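Home | Diary | Garden | Recipes | Older posts | Contact

January, early, before the heat gets in

Up at 5 because the magpies on the Kuranum side of the fence had decided we all should be. I made a cup of tea and stood out the back in my thongs looking at the tomatoes, which have gone berserk again. I swear I picked the lot last night! Now there's another bucket's worth colouring up and the Romas are pulling the stakes sideways.

So today was going to be sauce day whether I liked it or not. I rang my sister in Korkemby to see if she still had Mum's big pot and she said yes, but it's full of dog biscuits, and could I give her until lunch. Fine. That left me the whole morning for the library books (two overdue, one with a bit of beetroot on it that I'm choosing not to mention) and for the drive out to Astutside for jars.

The jar man has put his prices up. Still, I came home with 80 of them rattling around in the boot, and I drove like I had a wedding cake in there, with a ute sitting on my tail the whole way down the hill past the quarry. He can wait. The new roundabout is open at last, by the way, and people are treating it like a surprise. 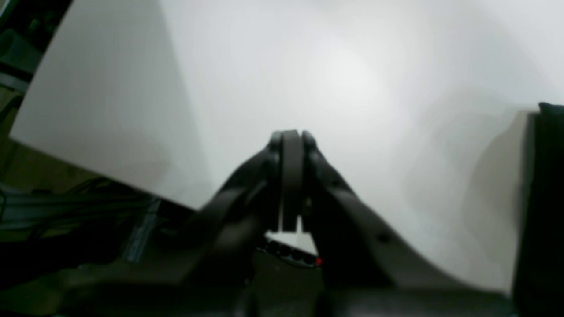
Black against white, and a sliver of pale light.

Got the pot at lunch, scrubbed it three times (dog biscuit smell is a stayer) and had the first batch on by the time the cricket came back from the break. I do it Mum's way: halve them, salt them, onion and a bit of carrot grated in so fine the kids never used to know. Basil at the end. My neighbour puts sugar in hers and we've agreed to leave it there.

I weighed the first crate on the kitchen scales in dribs and drabs and lost track somewhere in the middle, so the only figure in the notebook is 903 grams, which was one single beefsteak, a great ugly lump of a thing with a face like a boxer. I'm keeping the seed. It came from a Troncoso packet that I'd forgotten in the laundry drawer for 2 years, and I'd love to know if they still sell them.

By four it was stinking hot inside and there was sauce on the ceiling. I gave up on the second batch, put the fans on and ate cheese on toast standing at the sink. The change came through after tea with a good cracking southerly and I opened every window in the place. Lids popping down on the bench one after another while I write this, my favourite noise in the world.

Must ring about the gutter tomorrow. And buy more salt.

Comments

greenthumbish: 80 jars!! You're mad and I want one. I've had nothing but blossom end rot this year.

pegs_and_basket: Team sugar, sorry. Only a teaspoon though.

hillroad: I may have been that ute. Hope the jars made it home.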